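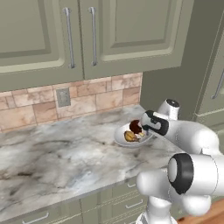
Kuvar in the simulated kitchen, gripper over the oval dish.

Kuvar kitchen arm: checks before power goes on
Last gone through 1st December, shared bench at Toprak

I've typed this up from the scruffy sheet taped inside the cupboard door, with my own comments left in. If you borrow the bench while the arm is bolted to it, please do the lot, even if you only want to wiggle the wrist for five minutes (I know, I know, I've done it too).

BASE AND BENCH
Base bolts tight, paint marks lined up. OK
Comment: one mark had crept a tiny bit since May. Nipped it up and repainted the line in yellow, so ignore the old red one.
Bench doesn't rock when you lean on it. OK, after much swearing and a folded bit of rubber mat.
Nothing stored under the elbow. FAIL, then OK
Comment: whoever owns the tin of wood stain, it's on the windowsill now.

STOP BUTTON
Reachable from where you stand, without crossing in front of the arm. OK
Press it with the arm moving slowly, then again with it holding still. OK both times
Comment: it droops a little before the brakes bite. I'd love to get rid of that droop but for now just keep your hand out from under it!
Button twisted out and the controller does NOT start up by itself. OK

CABLES
Gripper cable clear of the wrist through the whole turn. Not happy
Comment: it clears, but only because I've tied it up with a hair bobble. A proper clip is on order from Stedositz, part 951, and until it turns up I'm calling this one a pass for slow moves only.
Plugs pushed home, no bare wire. OK
Extension lead off the floor. OK

SIMULATED RUN
Same motion file in the simulator as on the real controller. OK
Comment: check the file name AND the time it was saved. I once spent a whole evening admiring a lovely smooth path that I hadn't copied across.
Arm keeps clear of the worktop and the wall cupboards. OK
Comment: that back corner by the wall is where I watch the elbow most closely, and it's worth going round it at half speed with your nose near the screen.
Gripper comes down over the food and leaves the rim of the dish alone. OK on this file, do it again for each new dish.
Look through the gripper view as well as the room view. OK
Comment: the fingers sit right across the bottom of the picture, so anything close in gets partly hidden, like the lime wedge in the big bowl. The plate with the drumsticks is much easier to make out from there. I've set the rule that if I can't see what I'm about to close on, I back off and come in again. 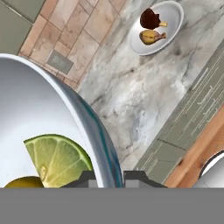 One reader of the last version, going by Zurkon, asked why I bother with the simulated run at all when the real arm has a force limit, and said a soft foam block and a slow first pass had always been enough. Fair question! I do the foam block as well (next section), but the force limit only helps once you've already touched something, and I'd like to find my silly mistakes before that.

FIRST REAL MOVE
Speed set to 50 mm a second or less. OK
Force limit on and tested against the foam block. OK
Comment: it stopped and stayed stopped. The block has a dent in it now, turn it round and use the other side.
Glasses on, sleeves rolled, lanyard off. OK
Tell the room out loud that you're starting. OK
Run to line 31 and pause there. OK
Comment: line 31 is the top of the approach, just before it starts to lower. Walk round, have a look from the far side, then let it carry on.

SHUTTING DOWN
Arm parked low before the power goes off. OK
Key out and back on its hook. OK
Write the cycle count in the book. OK
Comment: grease the wrist at 300 cycles. The grease gun is behind the bench vice and the nozzle drips, so take a rag.

STILL TO DO
Cable clip, as above.
Bigger label on the stop button.
Find out what the faint tick in the elbow is. It only does it on the way up, and only when I haven't got my phone out to record it.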